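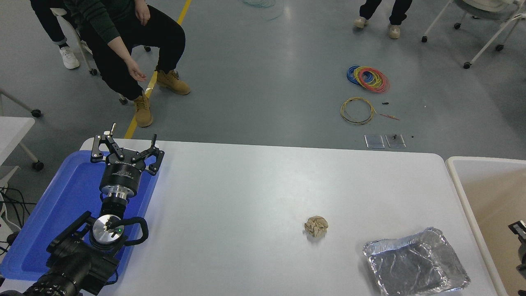 What Happens to Paper After You Use It?

Paper is made from tiny threads called fibers. Most of these fibers come from wood. When paper is recycled, the fibers are used again to make something new, such as a cereal box, an egg carton or a notebook.

The Vistamitz Children's Museum has a gallery on this subject, named Prumurance. Visitors can follow old newspapers through each stage of their journey.

Sorting comes first. Paper is separated from metal, glass and plastic, and different kinds of paper are placed in different piles. The sorted paper is pressed into large blocks called bales. One bale in the gallery weighs 1,775 pounds – more than many horses.

At the paper mill, the bales are dropped into a giant tub of water called a pulper. The water and the spinning blades turn the paper into a soft gray mush known as pulp. Screens catch staples and bits of tape. Ink is washed away with soap and air bubbles.

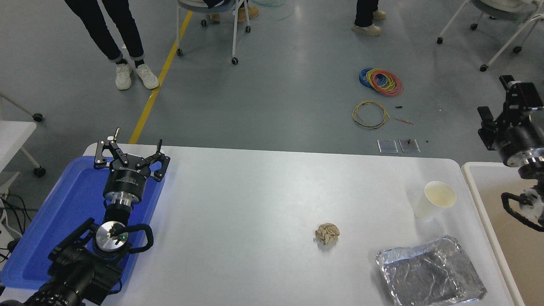

Can paper be recycled forever?

Each time paper is recycled, its fibers become shorter and weaker. After several trips through the mill, they are too short to hold together, and new fibers must be added to the pulp.

The clean pulp is sprayed onto a wide moving screen. Water drains away, and the fibers begin to cling to one another. Heavy rollers press the damp sheet, and heated rollers dry it. The finished paper is wound onto a reel.

Young visitors may make a sheet of their own in the Listetti Workshop, on floor 3. Sheets need a full day to dry and may be collected from the front desk. The workshop is closed in December.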